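Ederdale Floors
@ederdalefloors
Jun 4, 2021

1/ A short thread on tile grout, as we keep being asked why the joints in the Lastalden hallways went patchy within months of being laid. Mostly it comes down to water.

2/ Grout mixed too wet cures weak and pale. The De Luca sheet we work from gives a fixed amount of water per bag. Measure it. Don't judge by eye.

3/ Leave the mix to stand, then stir again – no extra water at this point, even if it feels stiff.
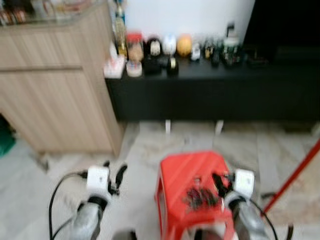 Red plastic stool on light grey tile.

4/ Washing off too early pulls colour out of the joint. Washing off too late leaves a film. Use a damp sponge, wrung hard, and work across the joints at an angle.

5/ Furniture feet: keep them off fresh joints until the grout has cured. After that, felt or rubber pads are enough for chairs and stools.

6/ At Panilwood we regrouted up to 300 metres of joint in October. Cold floors slow the cure, so we left the heating on low – not high, which dries the surface first and cracks it.

7/ Sealer goes on last. Two thin coats, excess wiped off the tile face before it dries.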